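Informe final de proyecto: el fondo blanco como condición de partida

3.2. Lo que nos dijeron y lo que encontramos

El manual de Corberg que seguimos en el segundo cuatrimestre afirma, sin citar una sola fuente, que una mesa blanca con una tela blanca detrás «elimina el contexto». Elegimos el tema porque no nos lo creíamos. Después de un cuatrimestre entero montando y desmontando la mesa seguimos sin creérnoslo del todo, aunque por motivos distintos a los que pusimos en la propuesta de febrero.

Para empezar, la tela. Compramos 34 euros de tejido blanco y lo colgamos tal como venía doblado. En el plano del montaje habíamos dibujado una superficie lisa. Una tela colgada hace pliegues verticales, y cada pliegue es una línea gris muy suave que compite con el contorno de lo que se ponga delante. Kylie Cosgrove propuso plancharla. La planchamos dos veces y las arrugas volvieron en cuanto se guardó. El manual no dedica una línea a esto.

El segundo problema es el borde trasero de la mesa. Si el tablero es mate y la tela cae en pliegues, los dos blancos no son el mismo blanco, y entre ambos queda una línea casi horizontal que el ojo lee como horizonte. A partir de ahí los objetos tienen un delante y un detrás, es decir, contexto.

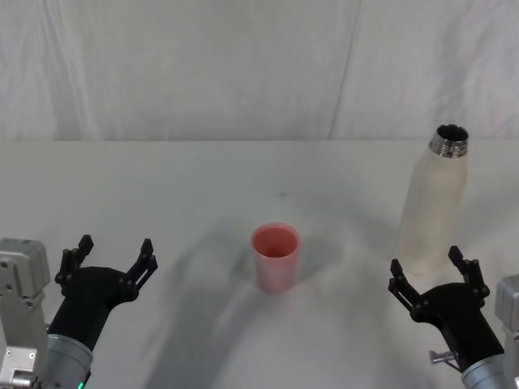 Con los objetos fuimos más modestos. Descartamos el catálogo de Jafri (600 referencias, casi todas imposibles de conseguir) y nos quedamos con cosas corrientes, como un vaso de plástico rosa o una botella. El vaso rosa es el que más nos hizo dudar. Sobre blanco, un color así se lleva toda la atención, y cualquier comparación de formas acaba siendo una comparación de colores. Tres de los cinco miembros del grupo querían retirarlo. Se quedó, y creo que fue un error que no supimos corregir a tiempo.

3.3. La encuesta

Pasamos el cuestionario a 50 compañeros. Habíamos previsto 200, cifra que ahora me parece ingenua. Una mayoría calificó el fondo de «neutro», pero la pregunta ya incluía la palabra «neutro», de modo que el resultado vale poco. El informe de Brutbridge que usamos como modelo comete el mismo fallo y nadie del grupo lo advirtió hasta la revisión.

3.4. Qué mantendríamos

La mesa mate, sin duda. La tela la cambiaríamos por un panel rígido, si el departamento lo paga. Queda pendiente repetir la encuesta con una pregunta abierta y sin el vaso rosa.

Entregado el 29 de mayo de 2021.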